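Naylor Leather Shoulder Bag
Item 823
By Steston

The Naylor is a mid-size leather bag for daily use. It holds a wallet, keys, a phone, a small umbrella and a paperback, and it still closes without a struggle. The leather is soft from the first day and will crease where it folds. We do not treat creasing as a fault, and we do not accept returns for it.

Each bag ships flat in a cotton dust cover. Give it a day or two on a shelf, stuffed with plain paper, and the body will round out. Avoid newspaper – the ink comes off on the lining. 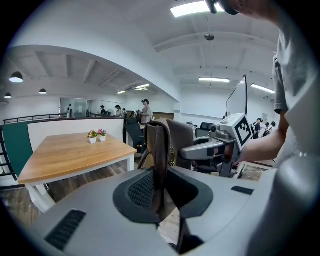

2 min read

Brown leather with stitched edges and a round gold-colored emblem on the side. The body is a taupe brown, and the narrow folded section is darker. Color varies a little from one hide to the next, so two bags ordered together may not match exactly.

Details

Weight: 400 grams, empty
Inside: one main compartment, one slip pocket
Lining: cotton twill
Strap drop: 9 inches
Warranty: 4 years on stitching

Care

Wipe with a dry cloth. For marks, use a barely damp cloth and let the leather dry away from heaters and direct sun. Jasano leather balm can be used twice a year. Try it on the bottom of the bag first, as it darkens lighter hides. Keep balm and polish off the emblem.

Do not hang the bag by the folded section for storage. Set it down on its base or lay it on its side with the emblem facing up.

Repairs

Stitching repairs are done at our Konance workshop and usually take some 4 weeks in the busy season. Empty the bag before sending it and include a note saying where the problem is. Emblems can be replaced for a fee if they come loose after the warranty ends. Questions about repairs go to Graham Parsons at the workshop, mornings only.

Shipping

Orders placed before noon leave the same day. Unused bags can be returned in the original dust cover. The next batch in this color is expected in April.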